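Section 4: Setting up your Plelside table

Right, the legs are on (if they aren't, go back to Section 3, I'll wait). Now we get the thing standing flat, fitted together properly and ready to live with. I've put up more of these extending tables than I care to remember, and this is the bit people rush. Please don't! Set aside 30 minutes and put the kettle on first.

You'll need the hex key from the small bag, a spirit level, a soft cloth and a second pair of hands. Tegan Paewai in our Saltport workshop does hers single-handed, but she has been at it for years and I still wince when I watch.

4.1 Levelling the feet

1. Turn the table the right way up. Lift it, don't drag it – the feet are only finger-tight at this stage and a sideways pull can bend the thread.

2. Put the level across the middle of the top, first lengthways and then across.

3. Find the low corner and unscrew that foot a half turn at a time. Check the level again after each half turn.

4. Once the bubble sits between the lines, press down on each corner in turn. If you feel a rock, the foot diagonally opposite usually wants a touch more.

5. Tighten the lock nuts with the hex key. Snug is plenty.

Note: on thick carpet, leave it overnight and then do steps 2 to 4 again. Carpets settle, and mine took two goes.

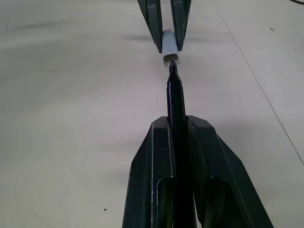 4.2 Fitting the extension leaf

1. Release the two catches under the top. They're stiff when new, so push with your thumb and not your fingernail (I learnt that the sore way).

2. Stand at opposite ends and pull gently until the runners stop.

3. Lower the leaf in with the pegs facing the holes. It only goes one way round, so if it's fighting you, turn it.

4. Push the ends together and close both catches. You should hear a click from each.

CAUTION: Keep fingers, tablecloths and small children away from the gap while you're closing it. The runners move more easily than you'd expect.

CAUTION: Don't sit or stand on the leaf, even for a minute to change a light bulb. I know it's tempting.

Note: if you've got the older Dirnevholm runners, there is a third catch in the middle. Gianni Bortolotti designed it and he's very proud of it, but it does catch people out. Open that one first and close it last.

4.3 Before you put anything on it

1. Wipe the top with a damp cloth and a drop of washing-up liquid, then dry it straight away.

2. Stick felt pads under anything with a hard or metal base. There's a sheet of them in the bag, and you can trim them with ordinary scissors.

3. Keep hot pans off it altogether. A folded tea towel isn't enough – use a proper trivet.

4. For the first week, shift your bits and pieces now and again so the top ages evenly. This matters most if the table's by a sunny window in August. 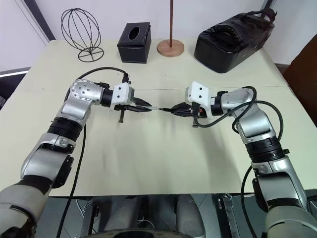

Fig. 4.3 Wire stand and black tissue holder on a pale tabletop.

If a catch won't close after all this, go back to 4.1 and check your levels, as a slightly twisted frame is nearly always the culprit. Still stuck? Ring the workshop and ask for extension 77. Have the number from the label under the top handy when you call.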